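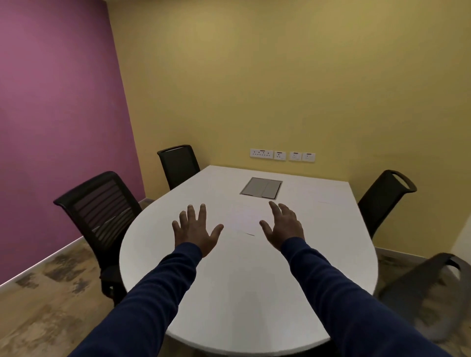 Small meeting rooms get the least attention in an office fit-out and the most complaints afterward, according to Kyung-tae Song, who has planned interiors for Quintana for most of his working life. His current work is a set of rooms for Ultura, a software firm that took over two floors in May. Each room is built around one table, and Song starts every plan from that table. "People pick the chairs first, then the screen, then the paint," he said. "The table arrives last and it doesn't fit." His preference is for a white top with one rounded end, a power box set flush into the middle and four black chairs, against a wall with some color in it, in this case mustard yellow.

The rounded end is a matter of clearance. A square corner near a door takes up floor that people need when they walk in, and it catches hips and laptop bags. Song keeps the far end straighter, where the table comes up to the wall. "You want the curve where people move and the straight part where they don't," he said.

He plans for a passage of 90 centimeters behind each chair and a table length of 180. Anything longer in a room this size, he said, and whoever sits deepest in the room has to ask others to stand before they can leave.

The finish took more discussion. Ultura first asked for gloss. Song argued for matte, mainly on account of the ceiling lights. A matte top still picks up a soft patch of light, but it spreads out, and a printed page lying in it can be read. Gloss returns the shape of the lamp. The drawback of white is that it shows marks. Thin dark scuffs appear in the first weeks, usually from the feet of laptops or the underside of a bag, and some come off with a damp cloth while others stay.

"I tell the client to expect lines on it," Song said. "If they can't live with that, we go to light gray. Ultura could live with it."

Erick Tanui, who handles furniture and power for the same project, was more concerned with the box in the middle. It is gray, with a metallic frame and a lid in two halves. Tanui favors the split lid for a plain reason: one half can stay closed while the other is in use, so less of the tabletop is lost. He has had single lids removed from earlier jobs after people left them standing open through whole meetings.

Placement is fixed early, before the floor outlet is cut. "Once the hole is in the top, you're done," Tanui said. "I had one at Lultside that was off by a hand's width. The floor box ended up against a table leg, and we ran the cable around it. It's still like that."

He asks for 200 millimeters of slack below the box, tied once. More than that hangs down and gets kicked.

On chairs the two men disagree slightly. Tanui would put fixed-leg chairs in any room booked for under an hour. Song wants the same mesh-backed office chair used at the desks, so that a broken one can be swapped the same afternoon. Song won on this project. The mesh also lets some of the wall and floor show through, and he considers that useful in a tight room – a solid back at that height reads as a partition.

The rooms are cleaned in the evening. Tanui's written instructions for them run to half a page: wipe the top, lift the dust out of the seam in the lid, push the chairs in, leave the box closed. The next set, for a client called Drononon, will use the same table with the box moved slightly toward the wall.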